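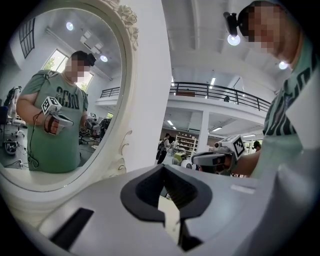 How do you show a robot a task without the robot being there? We used two hand-held grippers. One of us does the task with them, a camera on each records it, and the recordings are used later to train the arm.

## Method

Our project, Lellolix, compared this with remote control. Each gripper carries a white cube with black and white markers, which we used to work out where the hand was. The operator also wore a camera on the head.

We recorded 1000 demonstrations by hand and kept 911. Most of the rejected ones had a marker hidden for too long. By remote control we managed 109 in the same number of sessions, as the delay made small movements slow.

## Problems

The first version of our tracking code, Drero, lost its position whenever the operator turned quickly. We rewrote that part in April. Cable length was also a limit.

## Still to do

- Train on the remote control set alone
- Repeat the folding task with a left-handed operator
- Move the 703 labelled clips to the Strachan server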